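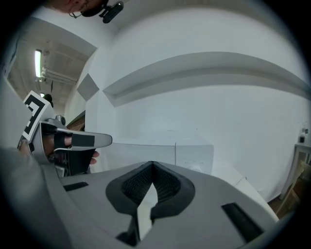
Yasaman Hosseinzadeh
@yasamanhz · February

Break area at work, the white room off the main hall. I have the cleaning and restocking list this month, so I'm putting my notes in a thread.

1/ Clear panels first. Warm water, one drop of dish soap, soft cloth. Paper towels leave lint and I end up doing it twice. Top edge last, with a dry cloth.

2/ The long white ledge on the wall collects dust all the way along the curve. I can't reach it without the step stool. The stool lives at the Plestodby desk now, so ask them for it.

3/ White walls show every scuff. A damp melamine sponge takes off most of them. Press lightly or you get a shiny patch.

4/ Microwave. Bowl of water with two spoons of vinegar, 6 minutes on high, leave it shut a while, then wipe. Door open afterward so it airs out.

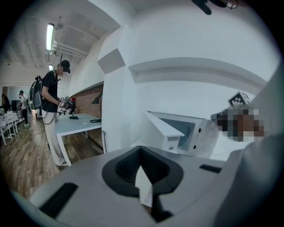

Kasprzak
replying to @yasamanhz
Does the vinegar smell stay? We tried it on our floor and people complained at lunch. We went back to lemon slices.

Yasaman Hosseinzadeh
@yasamanhz
It's gone in an hour if the door stays open. Lemon works too, I just never have any.

5/ Wipe the inside of the microwave door and the rim around it. Grease builds up there and the door stops closing right.

6/ Gray table gets plain soap and water. The Cirell spray left streaks on it.

7/ Restock: coffee filters, sponges, trash bags. We used 146 filters last month. I ordered more than 200 for this one.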